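A stop is not the same as safe

Reet Siliņa
January 14, 2020

The incident report from Surkstead runs to 15 pages, and the part that matters takes up less than one of them. A two-armed machine with five-fingered hands was handling small parts on a table. The left hand reported that it was holding a part. It was not. The control software believed the report and went on to the next step, which was to bring the right hand across to meet the left. A technician had reached in to pick up the dropped part. The right hand closed on two of her fingers and kept closing until she hit the stop button with her elbow.

She had bruises and a cracked nail. The report calls the injury minor, and I have no quarrel with that. My quarrel is with the last page, which says the safety system performed as designed. I think that sentence should bother anyone who works near these machines, and it should bother the people who sell them even more.

I ran maintenance at a packaging plant for most of my working life, and for the past six years I have done inspections for hire. The old equipment was dangerous in ways you could point to. A press came down. A belt pulled. You put a guard over it, you wired the guard to the power, and when the guard opened the power went off. People defeated the guards, of course, and I wrote them up for it. But everyone agreed on where the danger was.

With hands it is harder to say. The force is low and the movements are slow, so the guard often gets left off or left open during setup. The work looks gentle. A part goes into one hand, another part waits by the other, and a person standing at the table gets used to thinking of the whole thing as a slow coworker. 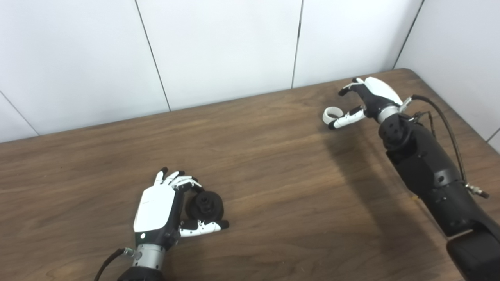

The trouble at Surkstead started with how the hand decides that it has hold of something. The hand in question, sold by Rikden, has no sense of touch in the fingertips. It works out its grip from the motors. If a finger is told to close and stops early, the software assumes there is an object in the way. That is a fair guess most of the time. But a finger can also stop early because a cable has stiffened, or because a joint has picked up grit, or because the thumb has run into the fingers a little sooner than expected. From the motor's side, all of these look alike.

The logs show that this had been going on for a while. Between July and the day of the injury, the left hand recorded 1091 grasps on that table. The plant's own review, done afterward from video, found that 503 of the cycles following those grasps had included at least one manual correction by an operator. Some corrections were trivial, a part nudged over to where it should have been. Others were a person picking up what the machine had let go of while the machine carried on as if nothing had happened.

Read that again from the point of view of the technician. She had been reaching in for months. It was the job. The written procedure said to stop the machine first, and the written procedure was on a clipboard by the door. A stop and restart took nearly 15 minutes, counting the homing routine, and the shift target made no allowance for it. The supervisor knew. I have been that supervisor, and I will not pretend I would have done better.

Pikus, the firm that put the system together, says in its reply that the operator entered the work area while the machine was active. That is true. It also says the stop button was within reach and worked on first press. Also true. What the reply leaves out is why she had to be in there, and the answer is that the machine was wrong about what it was holding and had no way of finding out.

I have heard the argument that this is a quality problem and should be kept apart from safety. A missed grasp costs you a part, the argument goes, and parts are cheap. Cortés, another supplier in the same line of work, made this case to me in a long and polite letter after I raised the matter with them. Their view is that the safety system should be simple and should not depend on whether the robot is doing its task well. I agree with the second half of that. A safety stop should never rely on a clever guess about a grip.

But faults in the task are what bring people's hands to the table. Every dropped part is an invitation. If you know your machine drops parts and you know it does not notice, then you know somebody is going to reach in, and your risk assessment ought to say so. The one for this installation lists contact during loading and contact during cleaning. Picking up a dropped part does not appear in it.
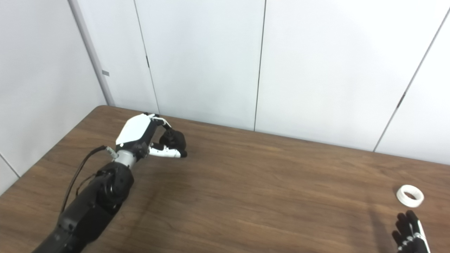

There are things that could be done now, and none of them needs new science. An empty hand can be checked before the other arm moves. Close the fingers a little more and see whether they travel. Look with the camera that is already mounted there. If the two answers disagree, hold both arms still and ask for a person. It would add a second or two to each cycle, and I have been told that customers will not accept that. I would like to see the customers asked.

The restart time also has to come down. A stop that costs a quarter of an hour is a stop people will avoid, whatever the clipboard says. The 6 engineers who signed the design review could have timed it on any afternoon.

And the plants should count the reaches. Most places count stops, scrap and injuries. Hardly any of them write down how often a worker puts an arm over the table to fix something while the machine is live. At Surkstead that number was sitting on video the whole time, and it was pulled only after the injury.

The machine went back into service with a light curtain across the front, and the hand has a new cable. As of the last update I was sent, the software that decides whether a part is held had not been changed.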